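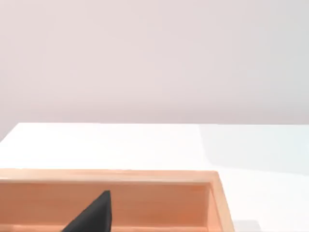

Last edited in January, 3 answers

Policy trained on Temba renders does worse at the wrist view than the fixed view. Is my lighting randomization the problem?

I'm training a pick policy in Temba and looking at transfer to our real cell. Setup is a white table, an open wooden tray and a two-finger gripper, with one wrist camera and one fixed camera. I have 2917 simulated episodes. Table and wall stay white in all of them. Tray tint and light direction are drawn per episode, so some renders get a broad soft shadow across the tabletop and some don't.

With the fixed camera only, the policy transfers fine. With the wrist camera only, it reaches into the tray and then stalls before closing. In simulation both versions score about the same. I followed the recipe in the Lirska report, which randomizes lights and textures and leaves camera pose alone. Has anyone reproduced their wrist result?

Mwanaisha Langat

Answer 1 (accepted)

I reproduced it, but only after changing two things.

First, randomize the camera mount. The Lirska numbers come from a rig that was recalibrated before every run, and that's in the appendix. If your real wrist camera is off by a couple of degrees, the fingertip shows up somewhere the policy has never seen it. I added small rotations and offsets to the mount pose, drawn once per episode. Don't redraw per step or you get jitter and the policy learns to ignore the fingers.

Second, look at what the wrist view contains when the gripper is low. In a plain setup like yours it can be mostly tray wall, blank table and one dark finger. There is very little there to judge depth from. I gave the policy the gripper height as an extra input and the stalling went away in most trials.

I ran 349 real trials before the change and 272 after, same tray. I'd keep the lighting range as it is.

Answer 2

Use more data. We had over 976 episodes and it wasn't enough, then we got more and it was better. Also try Nurach, the shadows are nicer.

Comment: She already has three times that. Did you change the renderer at the same time as the episode count?

Comment: Yes, both.

Answer 3

Partial answer. Check your exposure. Real wrist cameras with auto exposure darken everything when a white table fills the view, and the simulated one doesn't unless you turn that on. Black fingers then lose all their shading. In the Gorkis config it's under sensor, not under lights. Lock the exposure on the real camera first and rerun a few trials before you retrain anything.

Comment from Mwanaisha Langat: Exposure was on auto. Locking it helped a little, still stalls near the back wall of the tray. Trying the mount offsets next.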